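Talks > Safety and Faults > Speaker notes

September 23, 2022
By Krystyna Kaczorowski

The arm that dropped when we let go of it: notes for the talk

Slide 1. Title. Say name, say I run the test cell at Rulteck. Mention that I'm happy to take questions during the talk if they are short. Long ones at the end.

Slide 2. What happened

Start with the event, no buildup. In May we had a tabletop arm fall onto the table when the operator released the enabling switch. It should have stopped and held its position. It stopped being driven and sagged for a moment before the brake caught it. The operator had a hand between the gripper and the tabletop. Bruised knuckles, one split fingernail, first aid on site, back at work the same day.

Say clearly that this is a minor injury and that I am giving the talk anyway. The arm is small. The same wiring and the same settings were on a bigger arm in the next cell.

Pause. Let people look at the timeline.

Slide 3. The job

We do pick-and-place on household items. Bottle, cup, bowl, a bar of soap, a snack. The operator sets the items out, the arm moves one to another spot, the operator resets. It is dull work and people get fast at it. The reset is where the hand goes in.

The written procedure said: arm to the park position, release the enabling switch, wait for the brake light, then reach in. In practice operators released the switch wherever the arm happened to be and reached in right away. I did this too. Say so. If I leave it out, the talk sounds like it is about somebody else.

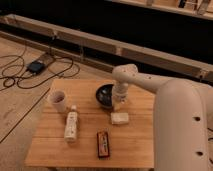 The clearance matters more than the speed. With the gripper down low over the items there isn't room for a hand, so you come in from the side with your fingers flat, and that is the posture that gets pinched. Most of our earlier risk assessment was about the arm swinging into someone. There was one line about crushing against the table, and the control listed for it was "operator awareness."

Slide 4. What the operator saw

Read the statement. It is short.

"I let go of the switch. I heard the click and reached for the bowl. The arm came down on the back of my hand. I pulled out and hit the stop."

The click is important. Ask the room what they think the click was. Usually someone says the brake. It was the relay that cuts motor power. The brake makes its own sound, a duller one, and it comes later. Everybody in our cell had learned to treat the relay click as the "safe" sound.

Slide 5. The order of events

Walk through slowly, people get lost on this one.

Switch released. Safety relay opens. Motor power is gone right away. The controller sees the relay open and sends the command to set the brakes. The brakes clamp.

On a healthy arm the gap between losing power and clamping is too short to notice. You see a small dip at the wrist and that's all. On ours the shoulder brake was slow. We logged the delay afterward at 737 milliseconds. In that time the arm can fall a long way if it is stretched out, and ours was.

If asked: the brakes are spring-applied and need power to stay open. So yes, a power loss should clamp them. But the brake supply came off a different branch from the motor supply, and it stayed live when the relay opened. The controller had to switch it off by software. This is the main design fault and I come back to it on slide 8.

Slide 6. Why the brake was slow

Two causes. Give them in this order.

First one is wear. The brake disc had glazed. It had been used for stopping, over and over, which it isn't made for. It is a holding brake. The manual allows 4,000 stops under motion before inspection. We had no counter. Every time somebody let go of the switch with the arm moving, that was a stop under motion, and we had been doing it all day as a way of saving a few seconds.

Second one is a setting. The brake release driver is a Wendt board, and it has a jumper for a suppression diode. With the jumper in, the coil current dies away slowly and the brake closes late. With it out you get a fast close and more electrical noise. Ours was in. It had been put in during an earlier repair when we were chasing noise on the force sensor. The repair note says "noise fixed." It doesn't mention the jumper.

Don't beat up on the repair. The person who did it solved the problem they were handed. We had no step in our process that asked whether a repair touched a safety function.

Slide 7. What we got wrong in the first week

This is the slide people ask for later, so don't rush it.

We swapped the brake and put the arm back in service after 2 days. The drop was gone. We closed the report with "worn brake, replaced."

Then the Forilora people, who share the building and had loaned us a data logger, asked for a plot of brake current for their own files. I made the plot. The new brake was closing late as well. It had so much more grip than the old one that you couldn't see the sag by eye. Without that request I think we would have found the jumper the next time someone was hurt.

Lesson for the slide, keep it to one line: we tested whether the symptom went away and never measured the closing time.

Then the bigger arm. Same board, same jumper, same position. That one carries a tool head, and nobody was told to stay out from under it during the first week. I had the authority to shut it down and did not think of it. We took it out of service the afternoon I made the plot.

Slide 8. Changes

Hardware. Brake supply now runs through the safety relay, so opening the relay removes power from the motor and the brake coil together. No software in that path. The jumper is out and the header pins are clipped so it can't go back in. Noise on the force sensor did come back. We dealt with it by moving the sensor cable away from the brake cable and adding a ferrite, which took an hour.

Software. Brirnumix, the sequencing package we use, will now run a controlled stop before it allows the enabling circuit to open in normal work. Letting go of the switch still cuts everything at once. The point is that operators have a normal way to stop that is just as quick, so they don't use the switch for it. Stops under motion are counted and the count is on the start screen.

Procedure. Park position first, gripper high, then reach. The park position was moved closer to the work. The old one was at the far end of travel and the trip was slow, which is why people skipped it. After the move people started using it without being reminded.

Brake light. It used to be driven by the command signal, meaning it came on when the controller asked for the brake. It now comes from measured coil current. If your light shows a command, go home and change that.

Slide 9. Test you can run

Hold this one on screen for people to copy down.

Stretch the arm out level, with a foam block under the wrist and everyone clear. Put a height gauge or a ruler beside the wrist. Cut the enabling circuit with the arm standing still. Record the dip. Repeat with rated payload. Then put a current clamp on the brake coil and record the time from relay opening to current reaching zero. Write both numbers down with the date and keep them where the next person can find them.

Our limit for the dip is 9 millimeters at the wrist with payload. That number is ours, based on the clearance in our cell. Don't copy it without looking at your own clearance.

Do the test after any repair to the arm, the drive boards or the panel wiring. We also do it monthly. It caught one more brake starting to go over the summer, before anybody noticed anything by eye.

Slide 10. Open items

We still don't have a good answer for freeing a trapped hand. With the brakes clamped the arm can't be pushed up. There is a manual release at each joint, but it takes a tool, and releasing the shoulder lets the arm down further. In the May event the operator could pull free. With a heavier arm, or a hand caught under the palm of the gripper, that may not be so. Currently the instruction is two people, one lifting the forearm before the other touches the release. We practiced it and it is awkward. If anyone in the room has a better method I want to hear it.

Second open item: the report was reopened, but the first version had already gone out to the other site with the wrong cause on it. We sent a correction. I don't know how many people read the correction.

Questions. If short on time, skip slide 6 and refer to the handout. Don't skip 7.

Contact: Krystyna Kaczorowski, Rulteck test cell | © 2022 Rulteck | Back to top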